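Teaching by demonstration

Teaching by demonstration (some people say programming by demonstration, or imitation learning when a learned model is involved) is the business of showing a robot a job instead of writing out every move for it. I look after this entry on our little wiki and I've rewritten it more times than I'd like, so forgive me if it wanders!

There are two main ways of going about it. In the first, usually called hand guiding, you take hold of the arm and push it through the task while the joints record where they've been. It's lovely and direct, but your own hands end up in the camera's view, and a small arm with stiff servos can fight you all the way. The second is remote control, or teleoperation. You move something else – a gamepad, a pair of handles, very often a second arm of the same shape – and the robot copies you. The one you hold is the leader and the one doing the work is the follower.

One run through the task is an episode. Sigrun Hellström, who taught me most of this in Mirnville, reckons 13 good episodes will tell you whether a task is worth carrying on with, and her Hovland set for sorting pens grew to 400 before she was happy with it. Remigiusz Jakubowski went to 500 on the same job and swears the extra hundred made no difference. I'm with Sigrun, mostly because I've had to sit and do them.

What goes into an episode varies. Joint positions and camera pictures are the usual minimum, and the Vavo recorder that Roald Viklund wrote also keeps the leader's positions separately, handy when the follower lags behind. Pauses get recorded too, so if you stop to think, the robot may well learn to stop and think as well.

Pens and markers are a popular first task. They're cheap, they roll a bit, and a simple two-sided grip can manage them if you come in square to the barrel. Change where they lie between episodes, and change the order of the colours too, or you'll get an arm that only knows one tabletop.

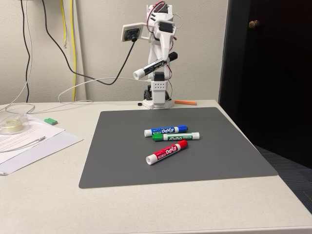
Frøydis Torvik wants a separate section on leader arms, and she's right that they deserve one, so I'll be starting on that in August.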